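The Vieira tabletop mic stand has been on our shelves since we first opened the Pungate shop, and it's still the one I reach for when I'm recording at home. I've written this page at far greater length than a mic stand probably deserves, but people keep ringing up to ask about it and I keep giving them twenty minutes, so it may as well be written down!
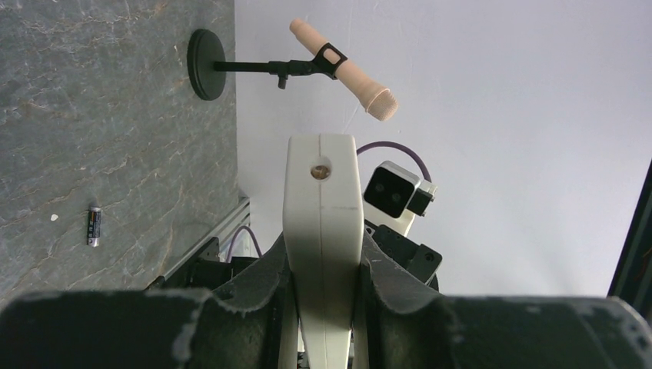

**Nghĩa Mạch**

It's a short stand with a round base, made to sit on a desk, a shelf or a kitchen table. You don't clamp it to anything. The base weighs 746 g and has a thin rubber ring set into the underside, so it stays where you put it and doesn't mark a polished surface. I've had mine on an old pine desk for ages and the wood is fine.

### Which version?

There are two, the Short and the Long. They share a base and a clip, and the only difference is the arm. The Short reaches 23 cm from the centre of the base, which suits a desk where the mic can sit fairly close to you. The Long goes out further and is the one to get if there's a keyboard or a big notebook in the way. With a heavy mic on the Long, I'd turn the base so that the arm runs over its weighted side (there's a small moulded dot underneath that shows you which side that is).

Arms are sold separately too, so if you buy the Short and wish you hadn't, you needn't start again.

### What fits

The clip takes most handheld vocal mics, wired or wireless. Some of the fatter wireless handles are a tight squeeze – push them in from the side, never from above, and they go in with a nice firm click. For side-address condensers, unscrew the clip and use whatever shock mount came with the mic. The thread is 5/8 inch and we put a 3/8 adaptor in every box.

The arm is happy with mics up to 700 g. Past that it will still hold, but you'll be tightening the knob more often than you'd like. If you have something really heavy, have a look at the Fendik floor stand instead, which is a wonderful great lump of a thing and will outlive us all.

### Setting it up

1. Screw the arm into the base until it stops, then back it off a quarter turn.
2. Fit the clip and tighten it by hand. Please don't use pliers. I have a drawer full of cracked clips from people who used pliers.
3. Put the mic in, loosen the knob, and set your angle.
4. Tighten the knob again and let go slowly.

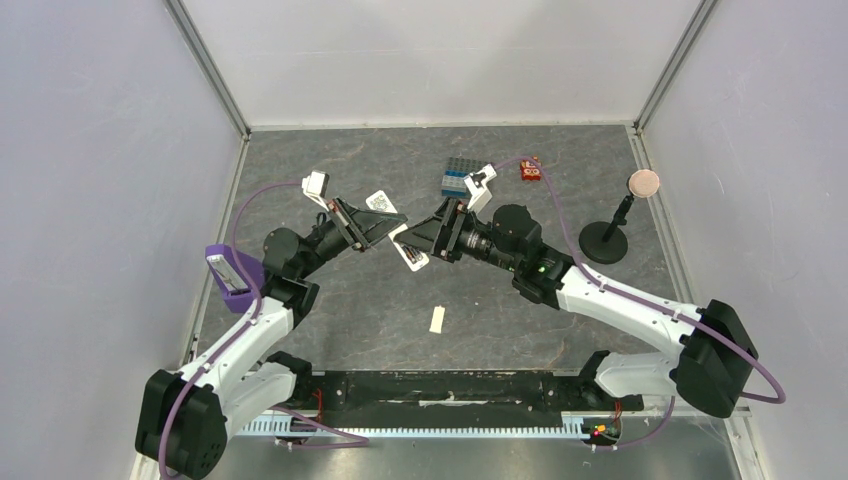

Then talk into it for a bit before you record anything you care about! With a handheld mic, start a hand's width away and move in or out from there. I like mine slightly off to one side, pointing at the corner of my mouth, and that gets rid of most of the popping on P and B sounds without a foam cover. Soft speakers will want to be closer. If you hear a low thud each time you put your tea down, fold a tea towel and slide it under the base. We do sell a proper felt pad made by Flirkora, and it's lovely, but try the tea towel first.

### Questions we get

**Does it fold flat?** The arm unscrews and the whole lot goes into a shoebox. It isn't a folding stand as such.

**Can I use it for an instrument?** Yes, for quiet ones. I've used the Long for ukulele and for a thumb piano, and both came out beautifully. It's too low for a guitar amp on the floor – well, you could do it, but you'd be better off with a short floor boom.

**The knob has gone loose.** There's a small fibre washer inside the joint that flattens over time. Take the knob right off, turn the washer over and put it back. When both sides are worn, send us a message and we'll post you a new one for the price of a stamp.

**Do you do it in white?** We did, until May. The paint chipped at the thread and I wasn't pleased with it, so it's black only for now.

### In the box

- Base with rubber ring
- Arm (Short or Long)
- Clip
- 3/8 adaptor
- Two spare fibre washers

Guaranteed for 10 years, apart from the clip and washers. Orders in before two in the afternoon go out the same day, or you can pick one up from the Pungate counter and try both arms while you're there. Bring your own mic if you can.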